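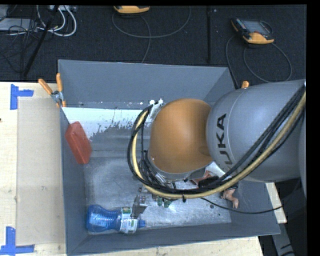 Wirneck Notes: A Small Collection of Writing About Brooches and Hatpins

README, February edition

Welcome, and thank you for looking in. Wirneck Notes is a set of short written records about brooches, hatpins, stick pins and the like, put together over a good many evenings by people who love them. It began as a shoebox of index cards belonging to Maja Kaczmarczyk, who has been buying pins at fairs since she was at school and writing down what she thought of each one on the train home. The cards were charming and quite impossible to search, so Huệ Vương typed them up, tidied the spelling (mostly) and turned them into the tables you have in this folder.

If you are a collector wondering whether a clasp looks right for its age, or you write about jewellery and want to know how ordinary wearers talk about it, we hope you will find something useful. You are very welcome to poke about without any particular plan, too. Plenty of us do!

What is in the folder

pins.csv is the main table, with one row for each piece. If you only open one file, make it this one.

wearing.csv holds notes on how a piece was worn: on a lapel, on a scarf, at the hip of a knitted dress, holding a hat on in the wind at a bus stop. One pin may have several rows or none.

repairs.csv covers mended catches, replaced stones and re-soldered hinges. It is the thinnest of the tables and the one we would most like help with.

words.txt is a plain list of the terms we use, with what we mean by them. Collectors argue cheerfully over nearly all of these, so please read it before deciding that we have something wrong.

The columns in pins.csv

id - a short code, never reused, even when a record is withdrawn.

kind - brooch, hatpin, stick pin, bar pin, clip or other. Dress clips sit under clip, whether or not they were sold in pairs.

maker - filled in only where the piece is signed or came in its original box. Erora and Midach turn up most often. Both spellings of Midach found on the older backs (with and without the final h) have been gathered under the one name.

period - a loose decade, such as "1930s". Maja wrote "grannyish" on a fair number of her cards, and Huệ has left this in the comments column, where it can do no harm.

clasp - the sort of fastening on the back: C-catch, trombone, rollover, safety or unknown.

length - in centimetres, measured along the longest side. For hatpins this includes the head.

weight_feel - light, middling or heavy. We did try kitchen scales for a while, but the readings jumped about so much with the smaller pieces that we went back to judging by hand. A heavy brooch is one that drags a cotton shirt out of shape.

condition - a score from 1 to 5, where 5 is as good as new. A missing stone takes a piece down to 3 at best, however pretty the rest of it is.

comments - free text, and much the nicest column to read.

How the records were made

Maja's cards came first. After that we asked members of the Sunday pin swap to write up pieces of their own, using a one-page form with 8 questions on it. Each person described only jewellery they had in front of them. We read every form through and went back to the writer if something puzzled us, which happened rather a lot with clasps, as people quite reasonably call them all sorts of things.

We have not corrected opinions. If someone thinks a peacock brooch is hideous and wears it every winter regardless, both facts are in there.

Things to bear in mind

The collection leans heavily towards costume jewellery, and towards pieces that cost less than a decent lunch. There is very little gold and next to no fine enamel. Men's stick pins are under-represented as well, though Huệ's uncle has promised us his.

Dates are guesses unless the comments say otherwise. Around 100 of the rows have no period at all, and we would sooner leave a gap than fill it with a hunch.

Please don't use the condition scores to work out prices. They were given by different people in different lights, some of them quite fond of the thing they were scoring.

Phí and the older edition

Those of you who had the earlier copy will remember a separate file called Phí, which was Huệ's running list of what everybody had paid. We have taken it out. Several people had second thoughts about sharing their spending, and that seems fair enough. If you still have that file, we would be grateful if you didn't pass it on.

Using and sharing

You may copy, quote and rearrange the records for anything that isn't sold. Please mention Wirneck Notes somewhere and keep the writers' initials beside their comments. If you would like to print some of it in a book or a paid magazine, write to Maja first. She nearly always says yes, but she does like to be asked.

Sending us corrections

Put the id of the record at the top of your message, then tell us what you think should change and how you know. A maker's mark copied out by hand is very helpful. New pins are welcome as well, up to 6 at a time, so that we can keep up with the typing.

Still to do

Sort out the clips, which have become a muddle.
Add more repairs, particularly hinges.
Write a proper entry in words.txt for "sweetheart pin".
Go through the last of the blue cards, if Maja can find the other bundle.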